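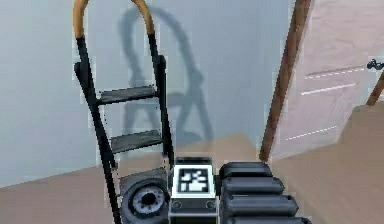

Hand truck with a curved loop handle

Seasonal House and Grounds Host, Bovside

Bovside is a converted grain mill with guest rooms, a tasting room and an archery lawn. We take overnight guests from April through the end of October and small day groups the rest of the year. We are hiring one host for the coming season, with the option to stay on through the winter for the right person.

The house sits on 161 acres of mixed woodland, 5 miles from the nearest town. There is no bus, so you will need your own transportation or a room on site. Staff rooms are in the old miller's cottage and are free during the season.

What you will do

Check guests in and out and show them to their rooms
Carry luggage and move wine deliveries between the yard and the cellar
Set up the archery lawn each morning and bring the targets in by 6 p.m.
Pour and talk through the evening tasting — we train you on the wines
Lay breakfast, clear it, and keep the dining area tidy through the day
Answer the phone and keep the Misto booking calendar up to date
Walk the trail loop once a week and report fallen branches or damaged signs

The archery sessions are led by our instructor, and you do not need to shoot. You will help with check-in, arm guards and collecting arrows once the line is closed.

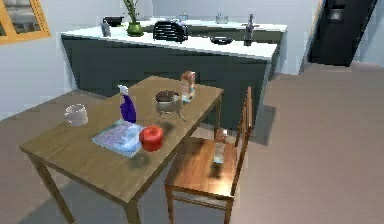
What we are looking for

At least one full season in a guest house, small hotel, restaurant or campground
Comfortable lifting 40 pounds and being on your feet most of the shift
Legal age to serve alcohol
A valid driver's license
Conversational Italian or Portuguese is useful but not required

Hours and pay

Five shifts a week, most of them split: 7 a.m. to 11 a.m., then 4 p.m. to 8 p.m. Weekend work is part of the job. Pay is $2,654 a month before tax, plus a share of tips. Meals are included on working days. Last season we hosted some 267 overnight parties, and July and August are busy from start to finish.

How to apply

Send a resume and a short note about your last hosting job to Raquel Neves, house manager, at the Bovside office. Please give two references and the earliest date you can start. Applications close at the end of February. Interviews are held at the house in March — video calls are fine if you live far away.

Bovside is run by Clorketlow, which also manages the lodge at Ghorbani. Please say in your note if you would like to be considered for both.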